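How does a robot learn to open a drawer?

You probably can't remember learning to open a drawer. I can't either! You grab, you pull, and out come the socks. But a robot starts out knowing nothing about drawers, so somebody has to show it, and for the past month at Grurdale that somebody has been me.

I don't wear a robot suit (I wish). I hold a gripper in each hand, the same kind of pinchy fingers our robot has, and I do chores with them. Each gripper has a white cube on it covered in black-and-white square patterns. A computer can spot those patterns in the video and work out where my gripper is and which way it's tilted. That way it gets the whole movement, wiggles and all.

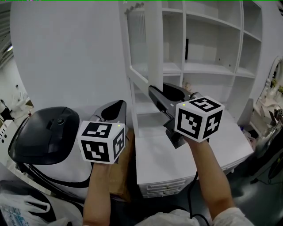
Kaede Nomura wrote in to ask why one good try isn't enough, seeing as her little brother only had to be shown the cookie cupboard once. Great question, Kaede! Your brother had already spent years grabbing things. Our robot hasn't. If I showed it one drawer, it might learn that one drawer and get stuck on the next, where the handle is lower or the drawer is stiff.

So I do it again. And again! One try is called an example, and so far I've made 753 of them. We want 4000 before the robot gets its first lesson. I open things slowly, I open things fast, I come at them from the left and then from the right. Sometimes I miss, and we keep a few of those too, as long as I fix the mistake before I stop.

My arms get tired after 7 in a row, so then I have a snack.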